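Eating Like a Grown-Up, Month One

In November I decided to stop ordering dinner. My bank's app had sent me one of those cheerful charts, and the biggest slice of it, by a distance, was a noodle place in Flulton that knows me by voice. I am 2 miles from a perfectly good supermarket. I own a pot.

Rajkumari Kanaujia, who sits across from me at work and brings lunch in matching containers, told me to start with 4 dinners I could make without thinking. I wrote down eggs, soup, pasta and "something with peas." She looked at the list for a long time and said it was a start.

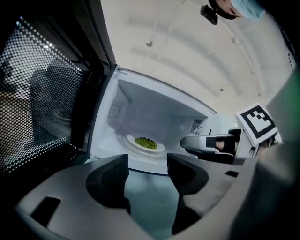

Peas, a side dish, and on some nights the main event.

The eggs went fine. The soup called for 300 grams of leeks, so I bought a kitchen scale, then a bag to carry the leeks in, then a book about soup. I have now spent more on getting ready to save money than I saved – a thing my father used to do with fishing.

Pasta was where I got cocky. Njoroge Kaijage came over on Saturday and I made a sauce from scratch, with an onion I had cooked down for most of the afternoon. He had seconds. Then he asked if it was the one from the jar, because he really likes the one from the jar.

I bought the jar. It's very good.

The noodle place called last week, or at least its app did, to say I had 3,000 points about to expire. I don't know what a point is worth, but letting that many go to waste seems like exactly the kind of thing a grown-up wouldn't do. I got the dumplings too.

Leeks are still in the fridge if anyone wants them.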